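Open Day at the Herner Down and Quilting Works

I have been meaning to get to one of the Herner open days for years, and I finally did it! They only throw the doors open twice a year, in June and again in fall, and both times I had something else on. This time I wrote it on the kitchen calendar in red and told everyone I was not available.

If you sew, you may know Herner already as the place that quilts fabric for other people. A small outerwear label sends them shell cloth and lining, they stitch the channels, fill them, and send back panels ready to cut. They also make their own comforters and a few vests. The works is in an old brick dairy at the edge of town, and the bus stops right outside, so I didn't even have to fight for parking.

We were met in the old bottling hall with coffee and very good poppy seed rolls (I had two, and I would have had a third if the tour hadn't started). Dorottya Magyar led our group. She has been on the quilting side long enough to have worked on the machines they now keep behind a rope, and she talks about thread the way some people talk about wine. I could have listened to her all afternoon.

First stop was the fabric store. Rows and rows of bolts, most of them in the dull outdoor colors that sell every year, with a shelf of wild ones at the back that somebody ordered and then thought better of. I wanted all of those, obviously. Dorottya passed around a swatch of the tightly woven cotton they use for comforters and asked us to try breathing through it. You can, but only just. The tight weave is what keeps the down from poking its way out, and she said most of the complaints they get about leaking feathers come back to a needle that was too big or a seam that was ripped out and sewn again in the same holes. I felt very seen. I have a vest at home that sheds like a cat.

Then the filling room, which was my favorite part of the whole day. It's closed off behind two sets of doors so the down doesn't drift into everything else, and we watched through a long window. The filling machine is called the Clasis, and it weighs out each portion before blowing it down a tube into the channel. The woman running it slid each panel onto the nozzle, pressed a pedal, slid it along, pressed again – so quick that I never once saw her look down. A boy in our group asked if she ever missed. Dorottya said yes, and that when it happens you find fluff in your lunch for a week.

They had a table set up where you could feel different fills in little cotton bags. Duck down, goose down, a polyester cluster, and a wool fill I had never come across before. I got every one of them wrong in the blind test! The polyester cluster fooled me completely. I was so sure it was the goose. The wool was heavier and had a nice springy push to it, and if I ever get around to making a crib quilt for my niece I'll be looking for that.

After the break we moved upstairs for the part on finished coats, and this was where the people who don't sew perked up. Nearly everyone owns something padded, and nearly everyone is scared of washing it. The advice was simple enough. Close the zippers, turn it inside out, use a small amount of mild soap, rinse it more than you think you need to, and then dry it on low for much longer than seems reasonable. Stop every so often and break up the clumps by hand. A coat that feels dry on the outside can still be damp in the corners of the channels, and damp down smells like a wet dog. 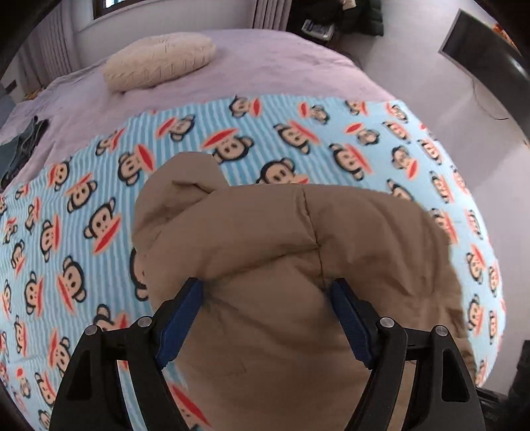 Châu Phí wanted to know whether it was true that a padded coat should never be hung up over the summer, having always kept one on a wide hanger without any trouble. The answer was that a wide hanger is fine. What does the damage is stuffing the thing into a small sack in spring and forgetting it until the first frost, and I looked at my shoes for that one.

There was also a repair demonstration, which was packed. You can close a small tear with a patch from the outside and it will hold for years, but if you want it neat you open the lining at the hem, work from the inside and stitch a scrap of matching cloth behind the hole. They use a thread called Xaba for this, very fine and slightly waxy, and I came home with a spool of it. Use the thinnest needle you own, and don't pull the stitches too tight or you get a dimple.

The last room was the roped-off one with the old machines. The big one is a multi-needle quilter from the dairy's first years as a textile shop, painted a wonderful dark green, and they still run it for visitors. The noise! The whole floor hums. It can only sew straight lines and one kind of wave, and the operator has a paper notebook with 3890 written on the cover, the number of the last panel it made for a paying customer. The new machines can do any pattern you draw for them, but I would happily own a comforter in that old wave.

A few practical notes if you want to go. Wear flat shoes, as the stairs are steep and there's a lot of standing. The upstairs rooms get warm. The remnant shop takes cash only, and the good pieces go early, so do what I didn't and visit it before the tour. I still found a length of rust-colored shell fabric and a bag of offcuts that will keep me in pincushions until I'm ninety. Bathrooms are behind the coffee area, down the short hallway on the left.

I'm already planning the June one. My sister wants to come, and she wants to try the blind test because she's convinced she will beat me.

Recent posts
An afternoon at the Hosto button fair
Lining a wool skirt without tears
What I bought at the ribbon warehouse (too much)
Mending night: sleeves and cuffs

Contact | Posted Oct 11, 2026 | All rights reserved | Back to top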